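March 6, 2018

# Conneely Cottage, Gravham - spring safety check, with my comments

I do this walk-round before the first guests of the season and again at the end of May, when the place has had some proper use. A few of you with lets of your own asked to see my list, so I've left it all in, grumbles included. It's a small old house with a steep staircase and a wood burner, and yours may need things mine doesn't. Ticks mean I tested it or put my hand on it. A cross means it's still on me to sort out.

## Smoke, heat and carbon monoxide

- [x] Smoke alarm, landing. Pressed the button, went deaf.
- [x] Smoke alarm, bottom of stairs. Linked to the landing one and they both went off together.
- [x] Heat alarm, kitchen. The old smoke alarm in here used to shriek at toast, and guests kept taking the battery out and leaving it in a drawer. The Otemico heat one has been left alone all winter.
- [x] Carbon monoxide alarm, sitting room shelf. In date. Check the date on the back of yours, please, because I had an old one that still beeped merrily when you pressed the button long after it should have gone in the bin.
- [ ] Carbon monoxide alarm, boiler cupboard. Dead battery. I didn't have the right size with me, so that's a trip back before anyone sleeps here.

## Kitchen and eating end

- [x] Fire blanket on its hook, not behind the bread bin (it was behind the bread bin).
- [x] Hob knobs all turn off fully. The back left is stiff but it does click.
- [x] Kettle lead short enough not to dangle. I swapped the long one last year after a guest's toddler made a grab for it. Nothing came of it, but I went cold all over.
- [ ] Sharp knives in the block. One's gone missing again! I looked in the cutlery drawer, the garden and, for some reason, the airing cupboard.
- [x] Crockery checked for chips. I run a fingertip round every rim, and anything rough goes straight out. Two mugs went this time.
- [x] Table steady. I lean on each corner in turn and then have a good push from the side. 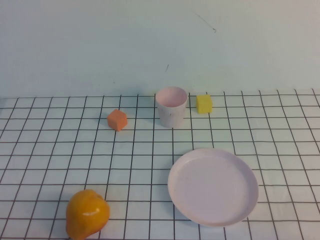

*Eating end: pink cup on the grid-patterned table.*

- [x] Chairs. Turned every one over and tightened the screws. The wobbly one is less wobbly, and I've moved it to the bedroom where it'll mostly hold clothes.
- [x] Under-sink cupboard. Dishwasher tablets and bleach moved up to the high shelf. I know people say guests should watch their own children, and they should, but it took me a minute.

## Hot water and heating

- [x] Boiler serviced. Turnine came out and left the certificate, now in the folder by the front door. They told me off for stacking beach towels in the boiler cupboard, and they were quite right.
- [x] Hot tap in the bath. It used to come out scalding, so I had a mixing valve fitted. Run it for a good while before you decide it's fine - mine fooled me the first time by starting off gentle.
- [x] Shower head taken off, scrubbed and put back. All the taps run through as well, including the outside one I always forget. The house sits empty for weeks in winter and I don't like the idea of people breathing in whatever has been living in the pipes.
- [ ] Radiator in the small bedroom gets very hot and the bed is right up against it. I want to turn the bed round but it won't fit with the wardrobe where it is. Thinking.

## Wood burner

- [x] Chimney swept, certificate in the folder.
- [x] Door rope seal in one piece.
- [x] Fireguard fixed at both sides.
- [x] Metal ash bucket with lid, kept outside. I put a label on it this year saying ASH ONLY, because last May I found a barbecue chicken in it.
- [ ] Log basket is too near the stove again. It creeps. I've moved it back and I might put some tape down on the floor to show where it lives.

## Stairs and landing

- [x] Handrail. Pulled hard all the way up.
- [x] Bulb on the landing, and a spare in the cupboard.
- [ ] Carpet on the third stair lifting at the edge. I've been treading it down and hoping, and that has to stop. Fitter booked.
- [x] Stair gate at the top. Fits tight, latch works one-handed.

I've gone back and forth on that gate. It's the pressure-fitted sort, with a bar along the bottom, and I do wonder about grown-ups catching a toe on it in the night. When I put last year's list up I asked what other people did.
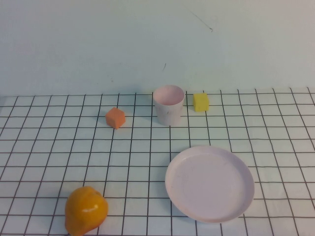

Please take it off the top of the stairs altogether, one reader wrote back, and have a screwed-in one with no bar across the floor; we changed ours after my husband tripped on his way to the loo and went down on his knees, and he'd walked past it every night for years.

So that's on the list now with a cross next to it, and the tick above is only for the latch. I'll use the old gate at the bottom instead.

## Electrics

- [x] Full inspection done over the winter. It cost me £550 with the repairs, and I winced, but a socket behind the sofa had been cooking away quietly and I'd never have known.
- [x] Leads and plugs looked over. Bedside lamp with the nibbled flex has gone.
- [x] Extension leads: I allow one, behind the telly, and nothing with a heater in it goes anywhere near.
- [x] Test button on the fuse board pressed. Don't forget to reset the oven clock afterwards, or you'll get a phone call.

## Getting out

- [x] Front and back doors open from inside without a key.
- [x] Bedroom windows open fully, window keys on their hooks.
- [x] Torch by the bed, working.
- [x] House address printed large in the folder, with the postcode. People on holiday haven't a clue where they are when they ring 999.
- [ ] Back path slippery with moss. Needs a scrub, and I'd like a light out there too. I've put £200 aside for one and keep spending it on bedding.

## Still to do before the keys go out

- Battery for the boiler cupboard alarm
- Third stair carpet
- New gate for the top of the stairs
- Bed and radiator, somehow
- Moss
- Find that knife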